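Repair or Replace? Household Attitudes to Small Appliance Repair in Tutthorpe

Project report, submitted February 22, 2024

1. Background

The project examined why residents of Tutthorpe discard small appliances that could be returned to service. It began in September with a review of council waste guidelines and continued with a household survey. Kettles, toasters, hair dryers and cordless vacuums were included. Phones and computers were excluded, as they are covered by a separate recycling program.

2. Method

A printed questionnaire was delivered to 100 households, of which 96 returned a usable form. Respondents were asked what had last broken in the home, what was done with it and what the decision had cost. Two local repair shops, Proma and Demirtaş, supplied their standard price lists for comparison. 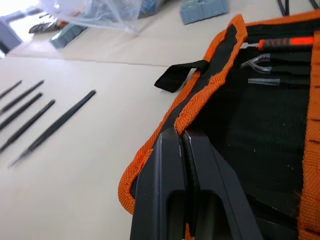 What was the main reason given for not seeking a repair?
Cost was named most often, although many of these respondents had not asked for a quote. Lack of spare parts came second.

3. Findings

Only 20 households had paid for a repair or attempted one themselves. Older residents were more likely to have done so. Several respondents wrote that the casing of the appliance could not be opened without damage, and others did not know that a repair shop operated in their neighbourhood.

4. Limitations

The survey covered one suburb and relied on memory. Renters were under-represented. The price lists do not include call-out fees, and the Demirtaş list does not cover cordless vacuums.

5. Recommendations

It is recommended that the council list repair shops in its yearly waste calendar and that quotes for common faults be displayed at the Jikitz transfer station.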